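Acceptance

The Zultar packing cell was sold to Rollport on a trial basis: 40 shifts, returnable, with one technician included. The technician was Þórey Þorgeirsson. Her contract said the cell would pack 135 boxes per shift with 4 faults or fewer. It did not define a fault.

She wrote the definition herself on the first morning. A fault was any event requiring a hand. The client's man, Trivberg, read it twice and asked whose hand.

"Any," she said.

The item for the trial was a zippered pouch in an open cardboard box. The arm had to find the pouch, lift it clear of the flaps and put it back. The manual, written by Ní Mhurchú before she left the company, gave the procedure 34 pages. Most of them concerned flaps.
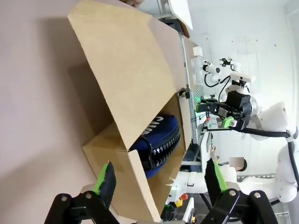 Trivberg kept the tally on paper. He marked a fault when the gripper closed on cardboard. Þórey objected that the arm had released and tried again without assistance. He consulted her definition and crossed the mark out. He did this slowly.

By shift nine they no longer spoke during runs. She logged torque and cycle time. He logged faults. At the end of each shift they compared columns and both signed.

On shift ten the columns differed by one.

"You straightened a box," he said.

"Before the cycle started."

"With a hand."

She looked up the timestamp. The cycle had started two seconds earlier. She corrected her column and signed it.
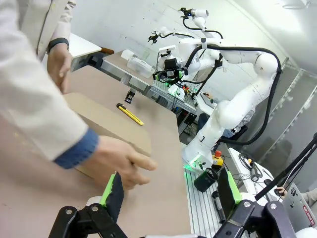 Shift Eleven

Trivberg was there first. He had set out the boxes himself, all of them square to the table, and had left the fault column blank for her to fill in.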